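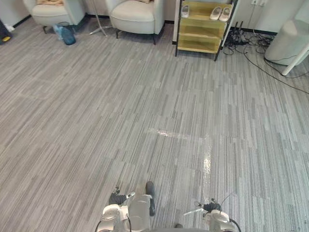
Purkell Opens Floor-Spill Collection to Outside Training Teams

KASOMTHORPE, April – Purkell has released the first part of a demonstration set for two-armed household robots working on floor spills. The release holds 1,235 episodes collected in furnished rooms at the company's Kasomthorpe site. Each episode pairs head-camera video with joint positions and gripper commands for both arms.

Operators drive the arms by remote control for every episode. The collection protocol, named Corker, sets the start position of the robot, the amount of liquid and the point at which an episode is closed. Failed attempts are kept and labeled as failures. Episodes in which the operator lost the control link are removed.

Spills on patterned flooring make up a large share of the set. On gray striped planking, clear liquid shows mainly as a reflection, and a streak of daylight on a plank can look much the same to a vision model. Purkell therefore records at different times of day and with blinds both open and closed. Rooms are left furnished, with armchairs, shoe racks and cables on the floor, so that a trained policy meets ordinary household clutter early.

Labels are applied in 2 passes. In the first, the outline of the wet area is drawn on the opening view of the episode. In the second, a different annotator marks the time of first contact and the time the operator judged the floor clear. Where the passes disagree on whether liquid is present, the episode goes to a third reader.

The set was prepared with Đinh, which supplied the remote-control software and the time alignment between camera and arm data. Video is stored at 20 images per second, and arm data is resampled to match.

A second part is in preparation and will add 18 room layouts, including tile and short-pile carpet. It will use the same file structure, so existing loading scripts will run without changes.

Research groups can request access through the Purkell data office. Approved users receive the episodes, the label files and the Corker protocol document. Commercial terms are available on request.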